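Progress report, second reporting period
Grant: Lymphedema follow-up after breast surgery, Flerkbridge and Mutmont clinics
Prepared by Sibel Toprak, project lead
Submitted to the Arellano Fund, program office

1. Status

Enrollment opened at both clinics on schedule. Flerkbridge has reached its target of 40 participants. Mutmont is behind, with 15 enrolled by the end of June. The shortfall is due to a staffing gap: the nurse coordinator post was vacant for most of the spring. Issa Zein now holds the post and has resumed screening of the surgical list.

Two participants have withdrawn, both from Flerkbridge. One moved out of the area and the other gave no reason. Neither withdrawal was related to an adverse event.
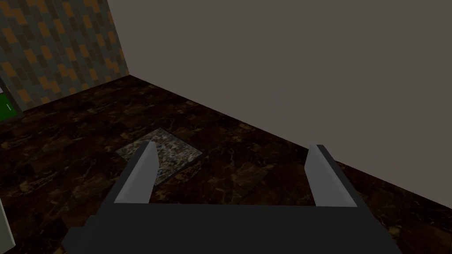

Figure 1. Gripper with two parallel fingers, simulated view.

2. Measurements

Arm volume is taken by tape at fixed intervals from the wrist, before surgery and at each follow-up visit. Hüsnü Dağdelen reviewed the first set of records and found that the clinics were using different starting points on the wrist. The written procedure has been corrected and staff at both clinics have been retrained. Records made under the old wording are flagged in the database and will be analyzed separately.

Questionnaires on pain, sleep and use of the arm are filled in on paper and entered by hand. Double entry is complete for Flerkbridge. Mutmont entry is pending. 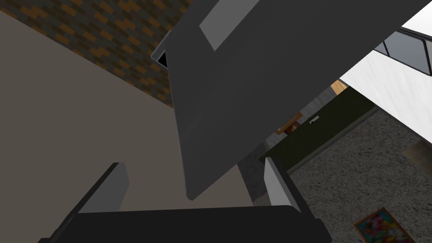
Figure 2. Gripper finger and base at close range, simulated view.

3. Data system

The move to the Porik database is finished. Dilek Polat ran the transfer and checked a sample of records against the paper forms. Errors were limited to date formats and have been fixed. Access is restricted to named staff, and the access list is reviewed monthly.

4. Budget

Spending is below plan on salaries, for the reason given in section 1. Travel and supplies are on plan. We request permission to carry the unspent salary funds forward to extend the coordinator post at Mutmont.

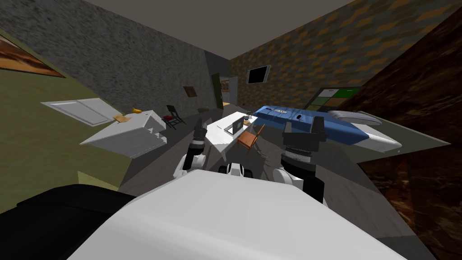
The request does not change the total award. A revised budget table, signed by Sibel Işık for the finance office, is attached as Annex B.

5. Next period

Complete enrollment at Mutmont.
Finish questionnaire entry and close open queries.
Submit the amended measurement procedure to the ethics board.
Send the draft analysis plan to the program office for comment.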